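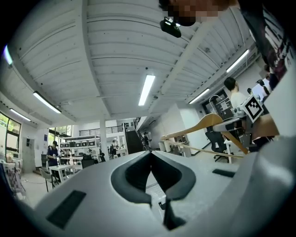
# Batwood district heat plant, open day

The Batwood plant opens to the public one Sunday each November, when the heating load is high enough for the equipment to be worth seeing. Tours leave on the hour from the gatehouse. I joined the 10 am group, which was full.

The plant burns wood chips and supplies hot water to the town centre, the hospital and the newer streets at Ondby. It has two boilers of different sizes. The smaller one runs all year and the larger one is fired from October to April. Peak output is 808 kilowatts short of the original design figure, a result of the grate being shortened during the last rebuild. Our guide was open about this and said the shortfall has mattered on very few mornings.

## Fuel handling

Chips arrive by truck and are tipped into a covered pit. A walking floor moves them toward a cross conveyor, and from there a screw feeds each boiler. Moisture is measured on every load with an oven and a balance. Anything above 50 per cent is blended with drier stock before it goes in. The supplier is Sosa, a sawmill group with three yards inside an hour's drive.

Oversize pieces are the main cause of stoppages. A disc screen catches most of them, and the remainder jam the screw, which then has to be reversed by hand from a panel beside the pit. The panel labels have been redone in marker pen.

## Boiler hall

Ear plugs were handed out at the door and were needed near the induced draft fan. The larger boiler was at two-thirds load. Through the sight glass the fire bed was even on the left and thin on the right - a known fault in the chip distribution, according to the operator on shift.

Flue gas passes through a multicyclone and then a bag filter with 194 bags. A full change takes two people three days. Bottom ash leaves by a wet conveyor and goes to a compost maker. Fly ash goes to landfill.

## Network and storage

Water leaves at 88 degrees and comes back at 52. The return is warmer than it should be, mainly through old substations in the centre that have never been rebalanced. Replacement units from Irnska are being fitted at a slow rate, starting with the hospital.

The storage tank holds 400 cubic metres and covers the morning peak. The network serves 2,000 dwellings, and there is no plan to extend it until the return temperature comes down.

## Practical notes

Closed shoes are required and the stairs are open grating. Parking fills by mid-morning, so use the lower lot off the rail crossing. The tour ran for 90 minutes against an advertised 60. Questions on tariffs were referred to the billing office, which does not open on the weekend.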